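Vodavcombe Bench Enclosure Lining Set

Product group: Linings and base sheets
Supplied as: flat pack, unassembled
Price list current from 30/09/2021

Overview

The Vodavcombe lining set turns an open bench frame into a three-sided bay with a patterned back, patterned sides and a printed base. The front is left open for access. The set is intended for customers who need a fixed, repeatable background behind small objects such as cards, folders and stationery items, and who want the background changed without rebuilding the frame.

The set has two printed components, Forkik wall panels and a Samonte base sheet. They are ordered separately or together. Oda corner posts are required for both back corners and are not included in the lining price.

Forkik wall panels

Pattern: running rows of blue brick with thin white mortar lines. The print is flat, with no raised joints. Panels are supplied as one back and two sides. The pattern is the same on all three, and the rows should be set level at the post before the fixings are tightened. A side panel fitted out of level will show as a step in the mortar lines at the corner.

Panel thickness is 2 mm. Standard back panel height is 60 cm. Other heights are cut to order and can't be returned.

Samonte base sheet

Pattern: pink roses, green leaves and pale blue butterflies on a pale ground. The butterflies are placed towards the left and right of the sheet, leaving the middle of the working area to the paler part of the print. The sheet is not handed and has no marked front edge, but the pattern reads correctly one way up only. Check this before trimming.

Standard sheet depth is 60 cm. Trim with a straight edge and a sharp blade from the printed side.
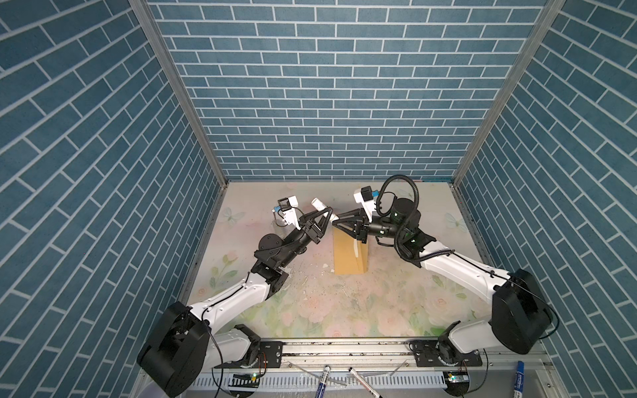
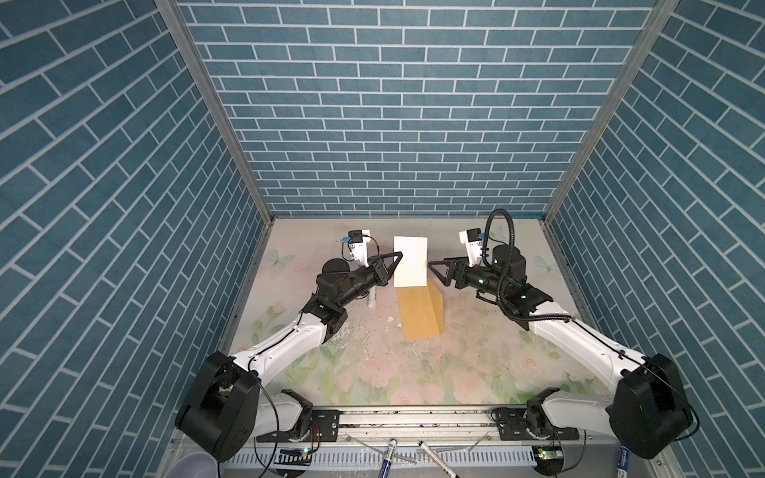 Blue brick lining on three sides, floral base, aluminium posts at the back corners.

Fitting sequence

1. Stand the Oda posts and check both for plumb.
2. Lay the base sheet and leave it overnight to relax from the roll.
3. Fit the back panel.
4. Fit the left and right panels, butting the printed edge to the post.
5. Level the brick rows and tighten.

Do not glue the base sheet. Where it needs to be held, use low-tack tape on the underside at the edges. Any rail or plate along the front goes on after the sheet is down and should bear evenly across its length.

Cleaning

Brush off crumbs and paper fragments before wiping. Wipe the base with a damp cloth and mild detergent, then dry. Grey scuffing responds to a second pass with the same cloth. Solvent cleaners and abrasive pads will dull the print and must not be used on either component. Wall panels normally need dusting only, but check the lower edge where it meets the base.

The base sheet is rated for almost 1,000 wipes before visible fading. It is a consumable and is excluded from the frame warranty. Panels are replaced individually. Quote the print batch on the back of the old panel when ordering, as the blue varies slightly between batches.

Lighting

Both prints are matt. Overhead lighting is preferred. A lamp placed low at the open front will throw object shadows onto the back panel.

Ordering

Standard sets ship from stock. Cut sizes are produced in one run a month, and the next run with spare capacity is November. Send a sketch with internal dimensions, measured post to post at the base and again at the top.

Cut sizes and batch matching: Ramil Umali
Stock sets, posts and freight: Jennylyn Belmonte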